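ATA DE REUNIÃO -- PROJETO NANIA
Grupo de manipulação bimanual
Data: 11/08/2026
Local: Sala, piso térreo
Próxima reunião: a marcar, depois do fim do retreino

Pauta
1. Aprovação da ata anterior
2. Resultado da política treinada em julho
3. Protocolo de coleta com caixa e calçado
4. Câmeras de punho e câmera de cabeça
5. Pendências

1. Aprovação da ata anterior
Aprovada com uma correção: onde se lia "conjunto de validação", leia-se "conjunto de teste". A versão corrigida já está na pasta do projeto.

2. Resultado da política treinada em julho
Foi apresentado o resultado da política treinada com 822 demonstrações teleoperadas da tarefa de guardar calçado em caixa. O teste teve 48 execuções, todas com a caixa aberta no início. A pega do primeiro pé foi estável. A maior parte das falhas ficou na colocação do segundo pé, quando o primeiro já ocupa parte do fundo, e no fechamento da tampa.

Discutiu-se se a falha no fechamento é de percepção ou de controle. Nas execuções revistas, a garra chega à aba pelo lado certo, mas desce cedo demais e dobra o papelão para dentro. O grupo entende que a previsão em blocos longos de ação contribui para isso, pois o braço segue o trecho já previsto mesmo depois de a aba sair do lugar. Ficou decidido repetir o treino com blocos mais curtos, sem mexer em mais nada, para que a comparação seja limpa.

Houve pedido para separar os resultados por etapa (aproximação, pega, colocação, fechamento) em vez de uma única taxa de sucesso. Aprovado. A tabela por etapa passa a ser obrigatória nos relatórios enviados à Zorex.

3. Protocolo de coleta com caixa e calçado
Mantida a coleta no chão. A proposta de passar para bancada foi recusada -- a altura muda o alcance dos dois braços e obrigaria a refazer a calibração. Pontos acertados:
- a posição inicial da caixa varia entre 4 orientações, sorteadas antes de cada sessão;
- os 2 pés do calçado podem começar em pé ou deitados, e a condição é anotada no registro;
- a persiana fica como estiver, e a hora da sessão entra no registro para que se possa separar depois o efeito da luz;
- caixas com aba rasgada ou vincada continuam em uso, desde que a tampa ainda feche;
- episódio interrompido pelo operador não é apagado, recebe a marca "incompleto".

Sobre o último ponto houve discordância. Parte do grupo prefere descartar esses episódios já na coleta. Prevaleceu a ideia de guardar tudo e filtrar no treino.

4. Câmeras de punho e câmera de cabeça
O teste de ablação sem a câmera de cabeça foi adiado. Nas vistas de punho, a própria garra cobre o centro inferior da imagem, e a caixa muitas vezes aparece só em parte. A vista de cabeça dá a posição relativa entre caixa e calçado, mas perde detalhe no contato. A hipótese a verificar é que a política usa a cabeça para a aproximação e os punhos para a pega. A Nollora ofereceu tempo de máquina para rodar as variantes, e a oferta foi aceita.

Registros anexados a este item:
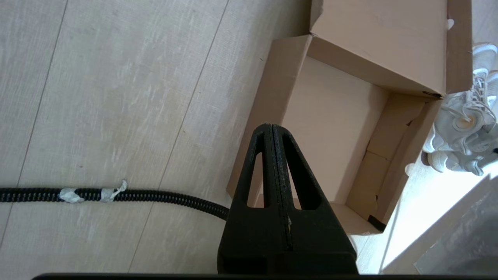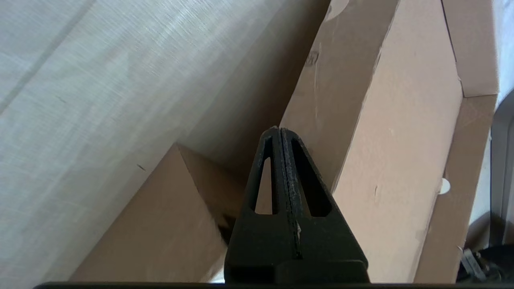 Nas duas vistas de punho, papelão e garra; na de cabeça, a seguir, a caixa vazia e os tênis ao lado.

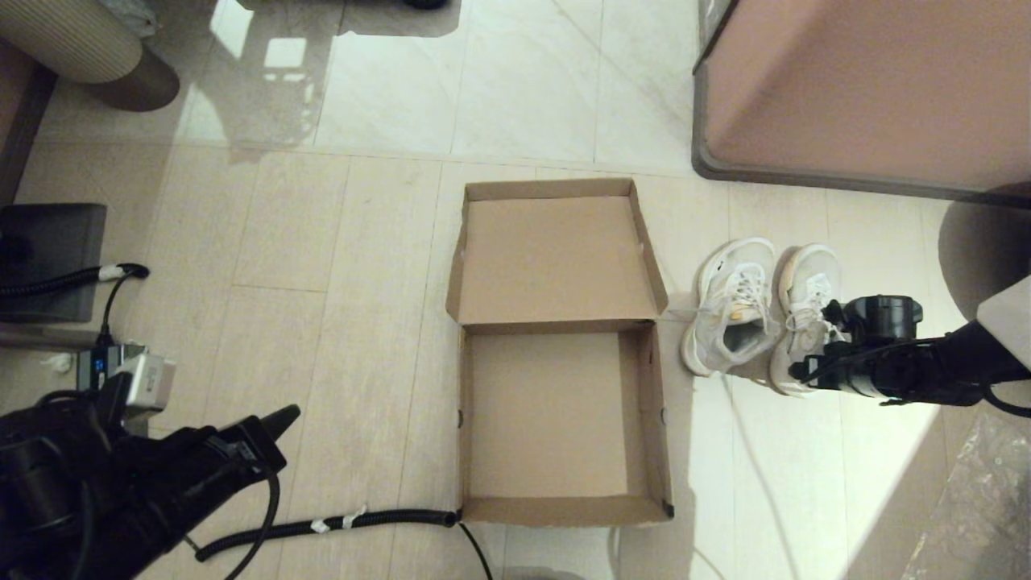
Quanto à sincronização, o atraso entre os fluxos continua sendo corrigido no pós-processamento. Foi sugerido gravar o carimbo de tempo na captura e abandonar a correção posterior. A mudança exige alterar o gravador e só entra depois do retreino, para não misturar dois formatos na mesma rodada de dados.

Também se falou da saturação nas áreas de sol direto. Por ora a exposição fica automática. Quem rodar a ablação deve relatar à parte os episódios com sol forte no piso.

5. Pendências
- Retreino com blocos de ação mais curtos: em andamento.
- Tabela de resultados por etapa: refazer também para o modelo de julho.
- Roteiro da ablação de câmeras: redigir e enviar à Nollora.
- Registro de sessão: incluir os campos de orientação da caixa, condição do calçado e hora.
- Relatório para a Zorex: aguarda a tabela por etapa.

Nada mais havendo a tratar, a reunião foi encerrada e lavrou-se a presente ata.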